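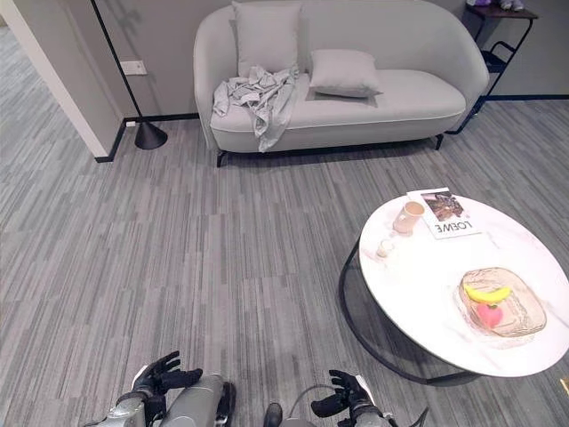
## Getting old spills out of a low pile carpet

Quick version for people standing over a stain right now: blot, don't rub, cold water first, skip to step 3.

Everyone else, start at the top. Wrote this up for my sister after the Garba dinner and then got asked for it twice more so it's going here.

### What you need

- white cotton rags, old T-shirts are fine. No colored ones, the dye moves
- plain dish soap, clear if you have it
- white vinegar
- spray bottle
- a spoon
- baking soda
- a heavy book you don't love, plus a plastic bag to put it in

That's it. You do not need the enzyme stuff unless it's pet or milk, see further down.

### 1. Find out what the carpet is

Look at the tag on a leftover piece, or the paperwork, or ask the landlord. Nylon and polyester will take everything on this page. Wool won't like the baking soda and really won't like hot water. If you've no idea, treat it like wool.

Then test. Back of a closet, under the couch, wherever. One dab of the soap mix, wait ten minutes, press a white rag on it. Color on the rag = stop and call somebody.

### 2. Scrape and vacuum

Dry stuff comes up dry. Edge of the spoon, work from the outside toward the middle. Vacuum slow, both directions. I've had "stains" that were just crud sitting on top and were gone after this.

### 3. Cold water, blot

Spray till damp. Not soaked. Soaked is how you get the brown ring later, the water goes down to the backing and brings everything back up with it when it dries.

Press a folded rag down with the heel of your hand. Lift, turn to a clean bit, press again. Keep going till nothing transfers. It's boring. Put the radio on.

### 4. Soap mix

Half a teaspoon dish soap in 2 cups cool water. People always use more and then the spot gets dirty again in a week becuase the leftover soap grabs dust off your socks.

Dab on, leave five minutes, blot. Twice if you need to.

### 5. Vinegar mix

One part vinegar, two parts water. Same deal - spray lightly, blot. Good for coffee, tea, most juice. It also takes out the soap you just put in. Smell goes by the next day, open a window.

### 6. Rinse and weigh it down

Plain cold water again, blot. Then a dry folded rag over the spot, book in its plastic bag on top, leave overnight. This is the step that fixes the comes-back-every-time stains. The rag pulls it up instead of the carpet tips.

In the morning brush the pile with your fingers and vacuum.

### By type of stain

**Coffee, tea** - steps as written.

**Red wine** - steps as written, then baking soda paste on whatever's left, let it dry hard, vacuum. Not on wool.

**Candle wax** - ice in a bag till it's brittle, crack it off with the spoon. Leftover film: brown paper and a barely warm iron, keep moving. Synthetic carpet melts, so go low and check every few seconds.

**Ink** - rubbing alcohol on a rag, never poured. Tiny dabs.

**Pet, milk, vomit** - enzyme cleaner, cold only, follow the bottle. I use the Nustby one, my neighbor uses Jinell, no difference I can tell. Don't put vinegar on first.

**Rust** - I've never got one out. Mélanie Doucette wrote in to say lemon juice and salt worked on hers after 4 tries, white nylon. Haven't tested.

### Don't

- bleach
- hot water on anything with protein in it
- scrub brush, it fuzzes the pile and that never goes flat again
- mixing cleaners. Any of them
- walking on it damp

### Patchy after drying?

Usually one clean spot in a carpet that's dirtier than you thought. Thin soap mix on a rag over a wider area, feather it out, rinse. If it's really obvious rent a machine for the whole room. The Derkia rental by us was 62 dollars for the day back in February, plus solution, and the solution is a rip off. Half the dose does fine. Do two dry passes for each wet one, and keep the windows open after.

Still there a week later? Do 3 to 6 again once. After that it's dye loss and no amount of blotting will help, move a chair.

Updated 19 November 2020 - added the wax bit, fixed the vinegar ratio wich was backwards, sorry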